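About Rarkine

Rarkine looks after two-armed robot cells. We set them up, service them and repair them when they stop. We don't build robots and we don't sell them. Most of our customers already have a cell and want it to run properly, or have bought one second-hand and need someone to get it going.

The company was started by Naomi Ondieki, who still does much of the bench work. There are five of us now, working from a ground-floor unit in Skurden. The workshop is at the back and the office is at the front.

What we work on

Our main work is on table-top cells with two arms, a gripper on each and a small camera at the wrist. Customers use them for handling cloth, bags, soft packaging and other things that don't keep their shape. We also take in single grippers by post.

The cell we know best is our own. We call it Revach, and it has been running in the workshop longer than any other machine we have. Every new procedure is tried on Revach before we take it to a customer.

How a cell is set up

We start with the table. It has to be level and it has to stay put, so we fix the feet and check the top before either arm goes on. The arms are then bolted down, powered up one at a time and sent to their home positions. If an arm comes home to a different place twice running, we stop and find out why.

Next come the grippers. We set the zero point with the fingers closed, open them fully, and check that both sides travel the same distance. The wrist cameras are done last. Each one should see its own fingers in the two lower corners of the picture, with clear table between them. We save a reference picture for each arm, and the customer keeps a copy.

After that we put the two arms to work on the same piece of cloth. Cloth is a hard test for a pair of grippers. It bunches up and hangs over itself, and a fault in the position of one arm soon shows when the other has to meet it. We use a bright plain colour on a pale table so the edges are easy to pick out on the camera.
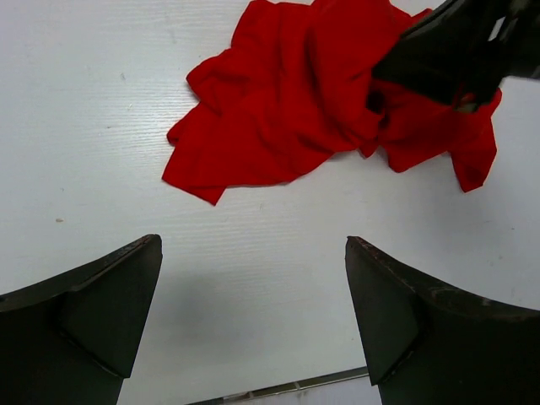
Looking after it

Finger rims take the most wear. Scuffing along the top edge is normal and we leave it alone. A chip, a lifted edge or a finger that rocks on its mount means a new pair, and we always change both together. Grit and crumbs should be wiped off the table at the start of each shift. Camera covers are cleaned with a dry lens cloth, never with spray.

We keep a service log for every cell on our books. The log for Revach has 3,367 entries, most of them one line long.

Repairs

Call-outs are handled by whoever set up the cell, if they are free. We carry fingers, cables and camera mounts in the van. Motors and gearboxes come back to the workshop. Our stores hold 88 different spare parts, and the list is sent out to contract customers each July.

Our longest-standing contract is with Policarpio, a linen supplier with 2 cells on its sorting floor. We visit both on the same day and leave a written report for each.

Getting in touch

Ring or email the office with the make of the arms and a short note of the fault. A picture from the wrist camera is useful if you can save one. Visitors are welcome at the workshop by appointment.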